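Category: Project updates > Brand & Content
Last updated: August
3 comments | 14 shares

Dultent brand content programme: progress report to Ornusance
From: Catríona Mac Giolla
For: Bríd Ó Súilleabháin

Bríd, short one this time, the full spreadsheet is in the shared folder under Hanrahan. Sorry it's after hours, wanted it with you before your 9.30.

Where we are

Newsletter list now at 1,108. Growth mostly from the sign-up box at the foot of the buying guides, hardly any from the home page. The pop-up annoyed people so it's off. Can put it back if you feel strongly but I'd rather not.

Guides: 8 published, as per the grant schedule. The one on measuring up for a small room is still doing the heavy lifting. The Predville stockist pages went up late, my fault, I was waiting on opening hours from two of the shops and should have just published without them.

Downloads of the pattern lookbook: 265. Fewer than I'd hoped. The form asks for too much (phone number, really?) and I've asked Hanrahan to cut it to name and email. They say end of month.

Tone of voice

Workshop done. Everyone agreed we sound like three different companies depending on who wrote the page. Draft style sheet is circulating, comments so far from sales only. Main points settled: no exclamation marks in product copy, "you" not "the customer", and prices shown wherever we mention a product. The argument over whether to say "wallcovering" or "wallpaper" is still going. I vote wallpaper. It's what people type in.
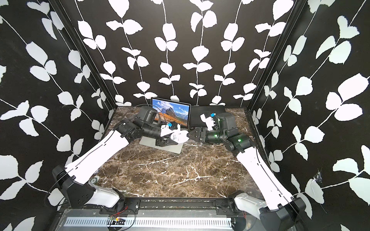 White vine pattern on black, with the dark brown veined marble top.

Social

Posting is steady but replies are slow. Some questions sat over a weekend, and one of those was a complaint about a late sample which then got shared. Dealt with, customer was fine about it in the end. We now have a rota for the inbox, 8am to 6pm. Evenings not covered and I don't have the hours to cover them.

Paid posts paused. Spend was going out and I couldn't tie it to sign-ups with any confidence, the tracking links had been set up wrong from the start. Hanrahan have redone them. Would like to restart with a smaller pot and see.

Money

On budget overall. Underspent on paid, overspent on copy editing. Can I move the one to cover the other? Need a yes in writing from Ornusance for that I think.

Still to do

- 2 customer stories, both interviewed, niether written up
- welcome email series, second draft
- fix the search on the guides page, it only finds titles
- final style sheet signed off by Dultent

What I need from you

The answer on moving the money, and your logo in a format that isnt a Word document. Also whether you want the trade list reported seperately next time or lumped in with the rest.

Catríona

Filed under: newsletters, brand voice, funder reports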